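November 30, 2018
By Gilmar Evangelista

Salcedo hall sets out candlesticks ahead of winter table sale

The winter table sale at the Salcedo hall opens next week with more candle holders than in any earlier year, according to the people running it. Brass and glass make up most of what has come in, and both will be sold from the long tables in the main room, on the window side.

The sale began in 2000 as a way to clear the storage rooms under the stage. It has since become a regular date for people who want candlesticks, serving dishes, napkin rings and tablecloths before the holidays and do not want to pay store prices. Last year 88 sellers took part. Space in the hall is limited, and the number of tables has not changed this time, but sellers have been allowed to use risers and small shelves so that they can show goods on more than one level.

That rule is new. In past years everything had to lie flat on the tabletop, after a tall display went over in the first hour and broke a set of dessert plates. Sellers asked for a change in August, and the hall agreed on the condition that any riser be made of metal, stand on four legs, and be no higher than the tallest thing on the table. Cardboard boxes under a cloth are still not allowed.

Trirarton, a secondhand shop that has sold at the event for years, is bringing candlesticks this time in place of its usual glassware and lamps. The shop said that brass had been slow to sell until recently and that younger buyers were now asking for it, mostly in tall, plain shapes that suit a thin taper candle. It plans to sell them singly. Buyers who want a matched pair should come early, as many of the pieces differ a little in height or in the width of the base.

Glass holders will be sold alongside the brass. They tend to cost less, and the shop said that people often buy one of each and use them together, with the glass at the ends of a table and the metal in the middle.

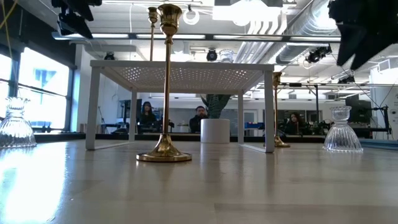 Brass should be left alone if it has gone brown, in the opinion of Brellex, a regular buyer at the sale who trades under that name and was asked what to look for. A dull piece can be brought back at home with a soft cloth and patience, the buyer said, while one that has been polished too hard loses the crisp edges around the cup and never gets them back. "Turn it over first. If the base rocks on a flat table, put it down and pick another one." The same buyer said wax left in the socket was nothing to worry about and could be loosened with warm water.

Prices have not been posted. The hall said sellers set their own and that most will take a lower offer in the last hour, though they do not have to. Cash is preferred. A card reader will be available at the front desk, where buyers can pay, take a receipt and carry it back to the seller to collect their goods. The desk can't hold items overnight.

Visitors are asked to lift candlesticks by the shaft and the base together. Some older ones are made in parts that screw into each other, and the join can work loose over time. A piece that turns in the hand is not necessarily broken and can usually be tightened, but the seller should be told so that it can be checked before it changes hands. Glass holders should be picked up by the wide part at the bottom.

Cleritz will supply wrapping paper and bags, as it did last year. There will be no gift wrapping. People buying several pieces of glass may want to bring a box with dividers, and the hall has a few to lend on a deposit of $2, which is returned when the box comes back.

Lighting in the main room was also raised by sellers after last year's sale. The tables nearest the windows get strong light for part of the day, which shows off glass well but makes small labels hard to read. Sellers in that row have been told to write prices in dark ink on the side facing the room. The hall looked into blinds and decided against them for now on grounds of cost.

Candles themselves will be sold at a separate table near the coffee counter. Tapers, stubs and tea lights are all expected, along with a box of odd lengths at a flat price. Tapers vary in width, and a candle that is slightly too thick can be shaved at the end with a knife. One that is too thin can be steadied with a strip of foil or a little softened wax in the cup. Lighting candles inside the hall is not permitted during the sale, including by sellers who want to show how a holder looks in use.

The table fee paid by each seller goes toward upkeep of the building. This year the money is set aside for the floor in the back corridor, where several boards have lifted near the kitchen door. Work is planned for after the holidays and should not affect bookings in the main room.

Sellers can set up from early morning on the day and must be in place before the doors open. Vehicles may stop at the side entrance to unload but have to be moved to the lower lot afterward. The hall has 148 parking spaces, and these are expected to fill. Entry is free. Strollers are allowed in the main room, though the aisle between the two middle rows is narrow and parents may find it easier to go around by the wall.

Anything left unsold can be stored in the small room beside the stage until the following afternoon. Goods not picked up by then will be put out at the next storage clearance, along with whatever remains from the lost property shelf, which at present includes three umbrellas, a cake stand and the lid of a soup tureen.

Related items
Salcedo hall back corridor to close for floor repairs
Secondhand glass: where to sell it and what it brings
Side entrance parking rules for sellers
Holiday bookings at the hall: dates still open
Getting candle wax out of a tablecloth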